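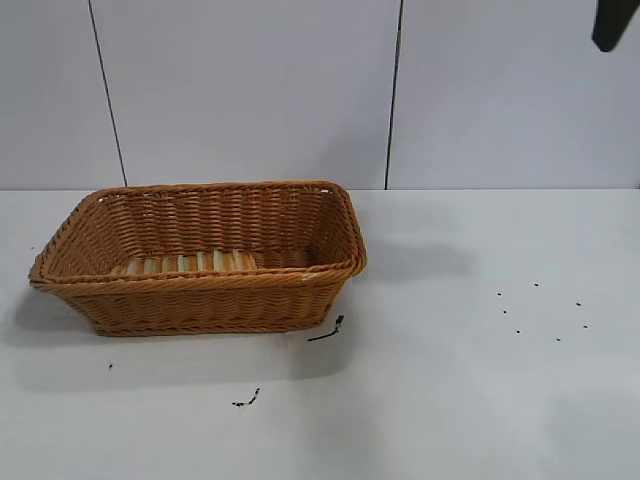
A woven basket on the worktable, with the tip of a robot's gripper at the upper right.

Robot Rules! How People and Robots Share a Room Safely

Have you ever wanted to shake hands with a robot arm? Lots of kids do! Robot arms can lift, turn, stack and sort, and some of them can learn a new job in an afternoon. But a robot arm is also a strong machine, and strong machines need good rules. Your school has rules for the science room and the swimming pool has rules painted on the wall. Robots have them too, and some of them are pretty clever.

Who makes the rules?

Some robot rules are called standards. A standard is a set of instructions that experts from many places have agreed on. It might say how a stop button should work, or what a company must check before people are allowed to work near a robot. Because lots of builders follow the same standard, a worker who moves from one factory to another doesn't have to learn everything all over again.

Other rules are made by the people in one workshop. At Skudeck, where robots practice picking up everyday things such as baskets, the house rules fit on one sheet of paper by the door. Fuseini Mensah wrote the first version. It has been changed many times since then, and anybody who works there can suggest a new rule.

Rule 1: Know where the stop button is

Big red emergency stop buttons are the superheroes of the robot world. Push one and the robot stops moving. At Skudeck you have to point to the nearest button before you switch anything on, even if you pointed to it yesterday! And after somebody pushes it, the robot can't just start up again by itself. A person has to look around, fix the problem, reset the button and then give the start command.

Rule 2: Stay out of the robot's reach

Stretch out your arm and turn in a circle. All the space you could touch is your reach. A robot has a reach as well, and it may be bigger than it looks when the arm is folded up. Workers mark the area with tape on the floor or put up a fence. Some places use a light curtain, an invisible beam that tells the robot to stop when someone steps through it. Cool, right?

Rule 3: Slow down near people

Remember the gripper in the picture? A gripper is a robot's hand. Grippers come in many shapes, and some can squeeze hard enough to pinch a finger. When a person has to be close by, the arm must move slowly and push gently. Ekow Atinga tests this with a special gauge that measures how hard the robot presses. His team did 175 test pushes on one arm before they let it work near people. If even one push is too strong, they change the settings and start over from the beginning.

Rule 4: Check the table first

Before each job, somebody looks over the table. Is the basket in the right place? Are there any crumbs, twigs or specks lying around? Look at the picture again and see how many little dark bits you can find on the white tabletop. Small bits like those can confuse a robot's camera or get stuck in moving parts, so a quick wipe is part of the routine.

Rule 5: Write it down

Every stop, bump and surprise goes in the logbook. The Skudeck logbook has 1526 entries! Miroslava Palamarchuk reads through the new ones each April and looks for patterns. One year she noticed that many of the stops happened right after lunch, when people were hurrying to get going. Now there's a 3-minute check before the afternoon start.

Try it at home

Be a robot for a while! Ask a friend to be the operator and pick a stop word, like "Kobzar." Move an empty basket from one end of a table to the other, very slowly, and freeze the moment you hear the word. Then swap places and write your own rule sheet.

Words to know

Gripper: the part of a robot that grabs things.
Light curtain: a safety beam that notices when someone steps through.
Reach: all the space a robot arm can get to.
Standard: instructions that many experts have agreed on.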